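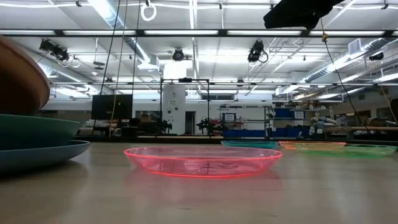 Sorting and Stacking Shared Dishware: Procedure for Kitchen and Common Room Users

Issued by Arklow House Residential Services
Last revised 13/04/2019

Scope

This procedure applies to the reusable plates and bowls kept in the common rooms at Arklow House and in the Fairclough annex. It covers sorting, nesting and returning dishware to the shelf after washing. It does not cover glassware, cutlery or serving trays, which are dealt with in the Kitchen Handbook.

The dishware is of two types. Opaque pieces come in muted colors such as blue, green and brown. Translucent pieces come in bright colors, including pink, teal, orange and green. The two types differ slightly in shape and in the depth of the rim. A stack that mixes them will often lean, and the lower pieces may become wedged together.

Before you begin

Wash and dry all pieces fully. Dishware that has been through the dishwasher must stand for at least 15 minutes with the door open before it is handled. Water trapped between nested bowls leaves marks and can create enough suction to make them difficult to separate.

Clear a section of table large enough to lay out the plates without overlap. Wipe the surface and dry it. Translucent plates scratch easily on the underside and should be lifted into position, never pushed across the table.

Step 1. Separate the opaque pieces from the translucent pieces

Place opaque dishware at the left end of the table and translucent dishware at the right. Residents who find it hard to judge a piece by color should hold it up to a window or lamp. Light will show clearly through a translucent plate.

Step 2. Check each piece

Run a finger around the rim and across the base. Set aside any piece with a chip, a crack or a rough edge. Damaged items are to be placed in the gray crate under the sink and entered on the Replacement Sheet. They are not to be put in household recycling.

Step 3. Nest the bowls

Begin with the widest bowl and set it flat on the table. Add the remaining bowls in order of size, finishing with the smallest. Each bowl should drop into place under its own weight. If a bowl stands high or tilts, remove it and check that the one beneath is level and that nothing has been left inside. Do not press down on the stack to make it fit.

A correctly nested stack shows a ring of each color when viewed from above, with the rims evenly spaced.

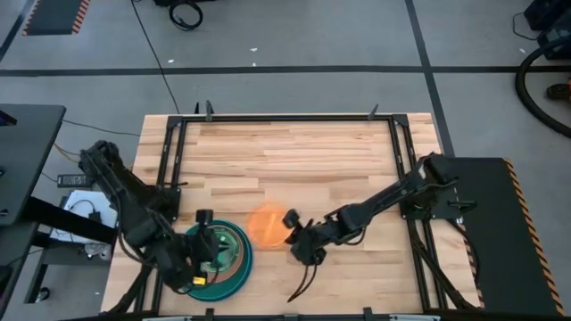 Nested bowls with a wide teal bowl on the outside and a small green bowl at the center.

No stack may weigh more than 700 grams if it is to be stored above shoulder height. Heavier stacks belong on the lower shelf.

Step 4. Stack the plates

Plates are stacked separately from bowls. Keep to one type in each stack and place the largest plate at the bottom. Translucent plates should have a paper liner between each piece. Liners are supplied in packs of 30 and are kept in the drawer marked Ovura.

Step 5. Empty the deep containers

Check the deeper translucent containers for small items before they are put away. An object lying inside can be hard to make out through colored plastic, particularly where one container stands in front of another. Look in from the top and remove anything found.

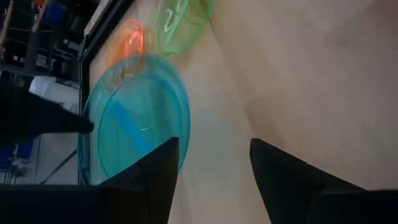 Step 6. Return the dishware to the shelf

Carry one stack at a time, using both hands, with the base fully supported. Opaque dishware is stored on the left side of the Katero cabinet and translucent dishware on the right. Leave a gap of two fingers between stacks so that each can be lifted out without disturbing the next.

Close the cabinet doors and wipe the table. Replacement Sheets are collected from Room 214 at the end of each month, and the full set is inspected every February.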